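Open-plan workroom

By Zulema Herrera
Last updated November 2024

An open-plan workroom is a large shared room in which office work, laboratory work or a mixture of the two is carried out without full-height walls between the work areas. The term covers general offices, drafting rooms, teaching workshops and the combined office and laboratory rooms found in technical schools and small engineering firms. Such a room is usually described by its ceiling, its lighting, its seating and the way its floor is divided.

Origins

Large shared rooms for clerical work were common in the late nineteenth century, when desks were set in straight rows facing a supervisor. Steel and concrete framing later made it possible to keep wide areas of floor free of supporting walls. In the years after the Second World War, designers in Germany and elsewhere arranged desks in looser groups according to the flow of papers and conversation. Low partitions and modular furniture followed, and the cubicle became common in North America from the late 1960s onward.

The mixed office and laboratory room developed separately. Many of these rooms were first built as classrooms or storerooms and were converted when desktop computers made it practical to write up work beside the bench where it was done. The workroom at Flendbridge, converted from a drawing school, kept its original beams and most of its ceiling fittings. It was later used by Keith Furnival as the main case in his study of converted rooms, Ledesma and After.

Ceiling

The ceiling is often the only part of the room that can be seen in full from any desk. Where the structural beams are left exposed below the slab, they divide the ceiling into bays. A bay may hold its own lights, air outlets and detectors, and the edges of the bays often guide the placing of furniture below, although the two need not agree.

White paint is the usual finish. It returns light to the room and makes beams and ducts less noticeable. Suspended tile ceilings hide wiring and allow a fitting to be moved with little work, but they lower the room and cover the beams. At Flendbridge the tiles were removed from the north end and kept at the south end – a compromise that Furnival criticized, as it left the two halves with different echoes.

Lighting

Rectangular fluorescent fixtures were the standard source of light in shared workrooms for most of the second half of the twentieth century. They spread light over a wide area and were cheap to run compared with incandescent lamps. Fixtures may be set flush with the ceiling or mounted on its surface. Replacement LED tubes and panels are made in matching sizes, and a room in the middle of replacement may show panels of differing brightness.

Pendant lights are used where a lower, more local light is wanted, such as over a meeting table or along a back wall. A dome shade directs most of the light downward and limits glare for people seated at a distance. Osamu Kamata, who surveyed the Sindiren group of workrooms, recorded 88 ceiling fixtures and 35 pendants in its buildings, and found that the pendants were more often left off during the day.

Glare on screens is the most frequent complaint. It may be reduced by turning the desk so that the screen stands at a right angle to the windows, by fitting diffusers, or by switching each bay separately.

Seating and furniture

The wheeled office chair is the basic seat. Black is a common color for upholstery, as it hides wear and allows chairs bought at different times to be used together. Chairs in shared rooms tend to travel, and a seat that is not in use is often found against a wall or beside a neighbor's desk.
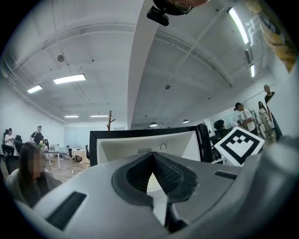 Desks are placed in rows, in facing pairs or along the walls. Wall placement leaves the middle of the floor open for benches, trolleys and equipment, and gives each person a fixed surface for shelves or notices. Its drawback is that people sit with their backs to the room. Facing pairs make conversation easier but need some form of screen if both users are to have privacy.

Posters, banners and notices are usually kept to walls and columns. Some institutions limit them to one side of the room, while others leave the matter to the occupants.

Sound

Hard floors and painted ceilings reflect speech, and a conversation at one desk may be followed at several others. Carpets, curtains, tile ceilings and tall shelving all absorb or block some of it. The Plullenar workroom, which has a floor area of 682 square meters, was fitted with 2 enclosed telephone rooms after its occupants asked for a place to hold calls.

Assessment

Opinion on the open-plan workroom remains divided. Mudassar Hayat has argued that shared rooms shorten the time needed to settle small questions and are easier to rearrange as groups change in size. Efe Afolabi accepts the second point but holds that the gain is often lost to interruption – particularly in rooms where bench work and desk work are done side by side. Both writers recommend that quiet rooms be provided on the same floor.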